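Course notes, session 6: Showing a task by remote control
Notes by Leif Ljungberg for the Ketari lab course

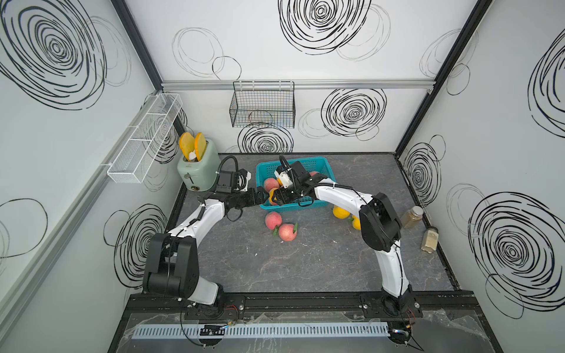
1. What we want from a demonstration

In April we moved one arm by hand and saved the joint positions. For a short motion this is a good method. With two arms it becomes difficult, as one person must hold both arms and also watch the objects. For this reason we now use the remote control stations. You move two small leader arms, and the two arms at the table follow.

The task in this session is sorting fruit with a basket. The peaches and the lemons are a good pair for learning. Both can be held by the gripper, but a peach in the middle of the basket has neighbors, and a lemon under another lemon cannot be taken first.

2. Before you record

Put both leader arms in the rest position before you switch on following. If the leader and the follower are far apart at this moment, the follower makes a fast jump.

Decide in words what the demonstration will be. Write one sentence, for example: "The left gripper takes the yellow fruit, the right gripper stays over the basket." Both partners should agree on the sentence.

Things that are not part of the task, such as the toaster and the spice jars, stay on the table. Do not clear them away. The arm has to pass near them, and your path must show how.

3. During the recording

Move slower than you would with your own hand. The follower has a small delay, and beginners often correct twice for the same error. Wait until the follower stops, then correct.

Close the gripper only when both fingers are beside the fruit. When you take a fruit from the edge of the basket, lift straight up first and go sideways after. A low sideways motion can pull the basket with it.

The arm which is not working should also be controlled. Students forget it, and it slowly sinks with the tired hand of the operator. The model will learn this sinking too.

4. Which recordings to keep

Keep a recording if the task is finished, also when there was one failed grasp and a calm second try. Such recordings teach recovery. Delete it if you stopped to talk, or if the arms touched each other.

The Tedell set, which we use for comparison, has 182 recordings by 2 operators. Read its log before you start and look at how differently the two people approach the basket.

5. Homework

Record your part in pairs and change roles halfway. Write half a page about one recording you deleted and why. Hand it in together with your log file.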